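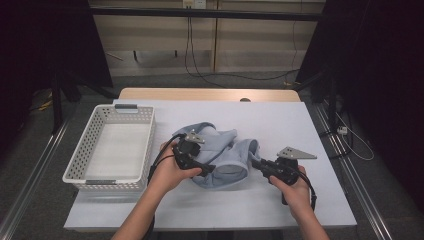 제8호 | 111쪽

플론덱스 의류 취급 작업대 운용·관리 화보

본 화보는 코텔리츠 작업장에 설치된 의류 취급 작업대의 구성과 일상 관리 절차를 소개하기 위하여 마련되었다. 작업대는 손에 쥐고 조작하는 그리퍼 2대를 한 조로 하여 운용하며, 관리 기준은 커넘 정비 지침에 따른다.

양손 그리퍼 작업
검은색 그리퍼를 양손에 하나씩 쥐고 하늘색 의류를 다루는 모습. 왼쪽 그리퍼는 옷의 왼편에 밀착되어 있고, 오른쪽 그리퍼는 소매 입구 쪽을 향하고 있다.

상판 금속판
그리퍼 윗면에는 은색 삼각형 금속판이 달려 있다. 담당자는 작업 개시 전 금속판의 고정 상태와 기울기를 확인하고, 이상이 있을 경우 해당 그리퍼의 사용을 중지한다.

케이블
각 그리퍼에서 나온 검은색 케이블은 손과 팔의 움직임에 걸리지 않도록 여유를 두어 배선한다. 피복과 접속부 점검은 매일 작업 종료 후 실시한다.

작업면과 바구니
상판에는 옅은 회보라색 덮개를 깔고, 흰색 플라스틱 바구니는 의류 왼쪽에 둔다. 덮개가 밀리거나 주름진 때에는 다시 펴서 맞춘 뒤 작업을 재개한다.

주변 설비
작업대 양옆 바닥에는 은색 알루미늄 레일이 놓여 있으며, 좌우는 어두운 색 가림막으로 구획되어 있다. 바닥의 전선과 멀티탭은 통행에 지장이 없도록 정리한다.

점검 기록
8월 말 기준 누적 작업 횟수는 3,729회이다. 부품 교체 내역은 에버하르트 양식의 관리 대장에 기재하여 작업장에 비치한다.

글·편집: 플론덱스 설비관리부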